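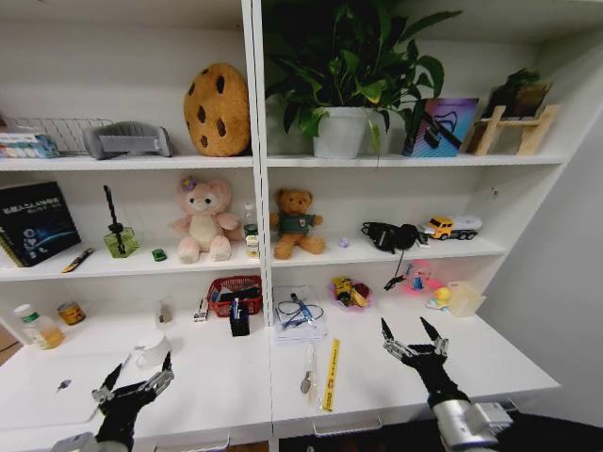 Fig. 2. White shelf unit, two columns, with a plant on the top right shelf.

Section 4: Leveling and wall strap

Okay, the boring part is behind you and your Runelix is standing up! Before you load it, let's get it level (mine leaned for months, don't be me).

1. Set a level on the work surface, left to right, then front to back.
2. Turn the 2 front feet by hand until the bubble sits in the middle. Lefty raises, righty lowers.
3. Screw the strap into a wall stud and pull it snug. I use the 16 mm washer from the bag.

CAUTION: Don't skip the strap, even for one night. Kids climb.

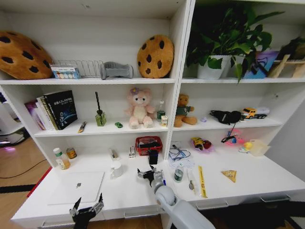

Avavetti Home Furniture | Customer Setup Team

4. Load the bottom first, then work up. Books and other heavy stuff go low, light things like cushions can go up top.

Note: Potted plants are fine, but put a saucer under them and wipe up spills right away. I ruined a shelf edge that way last October and had to order a new panel.

5. Check the strap again after a week or so and tighten it if it moved.

Related sections
Section 3: Joining the columns
Section 5: Swapping a shelf panel
Prirkusska drawer insert: fitting guide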